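Clorkano Trail Notes is a set of plain-text walking notes for the Clorkano route, a long-distance path that ends at Clemincombe. The notes were written by walkers on the trail and typed up afterward. Last updated July 15, 2026.

## What's in it

- `stages/` has one Markdown file per stage, 20 in all, numbered from the Brophy trailhead.
- `lodging.csv` lists 41 places to sleep, with columns for stage, type, beds, months open and whether they take dogs.
- `water.csv` lists taps and springs by stage.
- `journal/` holds over 200 short diary entries, sorted by stage and then by month.

Stage files give the distance, the climb, the turns that are easy to miss and where to buy food. Distances are in miles. Climb is in feet.

## How the notes were collected

Walkers filled out a paper card at the end of each day. Cards were typed in by hand, and spelling was left alone except for place names. Where two cards disagreed about a turn, the stage file gives both versions and marks the line with `CHECK`. There are 7 of these lines left, most of them between Brophy and Taner, where the path was moved off the road.
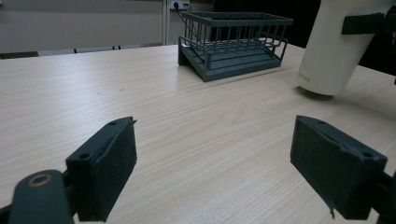 *Wood-grain tabletop with gray gripper fingers in the foreground.*

Diary entries were trimmed only to take out phone numbers and last names. Some are a single line. Others run to a page or more and are mostly about blisters.

## Fields in the journal files

| Field | Meaning |
|---|---|
| `stage` | Stage number, two digits |
| `month` | Month walked, lowercase |
| `direction` | `out` or `back` |
| `weather` | The walker's own words |
| `text` | The entry |

`direction` is blank on older entries. `back` means walking away from Clemincombe.

## Known gaps

Winter is thin. Most entries come from September, when the heat is down and the hostels are still open. The Taner stage has no lodging row for the campground, which changed its entrance and hasn't been rechecked. Opening months in `lodging.csv` are what the owners told walkers, so call ahead.

There are no GPS tracks. Use a current map along with these files.

## Using and fixing the notes

You may copy, print and share the notes for personal trips. Please don't sell them. To send a correction, open an issue with the stage number and the month you walked it. Changes to springs and taps go in first, then lodging, then everything else.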